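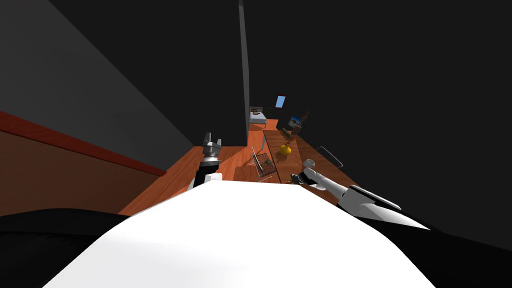
Long wooden worktop, small white cup

Living with a wooden worktop

I've been asked so many times since the spring what I put on my kitchen worktops that I'm going to write it all down in one go and then you can stop me outside the Co-op about something else. I'm no joiner. I just have wooden tops, I've had them long enough to ruin them and get them back again, and I've got opinions.

Ours came with the house. They were nearly black round the sink and had a sort of sticky bloom on the rest, and my first thought was to rip the lot out. I had a quote for new ones and it was over £3000 before anybody had touched a tap, so I went home, had a sit down and bought some sandpaper instead. Best decision I've made in that kitchen by a mile!

Sanding is dull and filthy and there's no getting round it. Tape a dust sheet over the doorway, take everything out of the drawers underneath (I didn't, and I was rinsing dust out of the colander for weeks) and go with the grain. I started coarse, went to medium, and finished with something so fine it felt like writing paper. The sander kept wanting to dig in at the edges, so I did those by hand with the paper wrapped round a cork block. My arms ached, but the wood that came up from under all that muck was gorgeous, all honey and stripes.

The black marks by the sink are a different matter. If it's water that's been sitting against iron, like the bottom of a tin or a cast iron pan, sanding may not shift it. I used oxalic acid, sold as wood bleach, with gloves and goggles on and the window wide open. Read the packet properly and don't mix it with anything else. Rinse it off well, let the wood dry right out, then give it a light sand with a mask on. Mine faded to a sort of tea colour, and I've stopped noticing it.
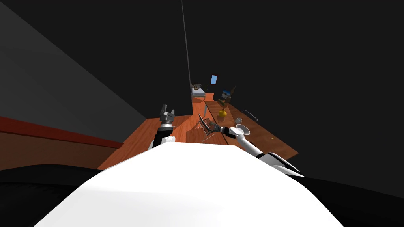
Issue 2

Now, oil. I went to Hrynyshyn, the timber yard out past Heduvthorpe, thinking I'd be in and out in five minutes, and came back with a lecture and a tin of Prutier. It's a hard wax oil, a bit like runny honey, and it smells of church. I've tried plain Danish oil as well and liked the look of it, but it wanted topping up far more often than I could be bothered with. If you love a bit of oiling on a Sunday evening you might feel differently.

Whichever you go for, put it on thin. Thinner than that. I slathered mine on the first time, thinking the wood was thirsty, and it dried tacky and I had a tea towel stuck to it for most of the next day. You want to wipe it on with a lint-free cloth, leave it as long as the tin says, and then buff off whatever's still sitting there. The tin said two coats. I did two everywhere and then went back over the bit behind the taps, which gets the worst of it.

One proper warning, so please don't skip this paragraph. Oily rags can catch fire by themselves if you scrunch them up and chuck them in the bin. Lay them out flat outside until they've gone stiff, or soak them in water first. My neighbour thought I was pulling her leg when I told her. I wasn't.
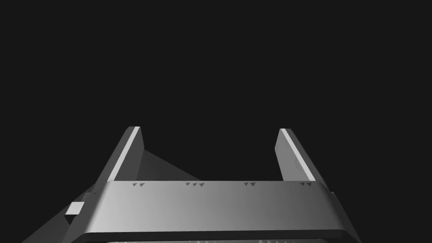
After that it's mostly habits. I don't leave a wet cloth over the edge of the sink any more, and hot pans go on a trivet, always, even when I'm in a rush. Beetroot I chop on a plastic board because I've learned my lesson there. Turmeric too. Red wine isn't nearly as bad as people say if you get to it before bed.

For everyday cleaning it's washing up liquid in warm water, a well wrung cloth, and dry it after. No bleach sprays, and no scrubby green pads, which take the finish off in a patch you'll only see when the sun's low. Lemon juice will pull a smell of onion out of the wood, though go easy with it and wipe it away again.

To tell whether it needs oiling, flick a few drops of water on it. If they sit up in beads, leave well alone. If they go flat and soak in, it's time. I give mine a fresh coat in May, when I can have the back door open all day, and we eat at Rilletti that night because I can't put anything down in the kitchen. (The family have started looking forward to it. I think it's the garlic bread.)

I've still got a good half tin of the Prutier left, so if you only want to try a chopping board, come and knock after six and bring a jam jar.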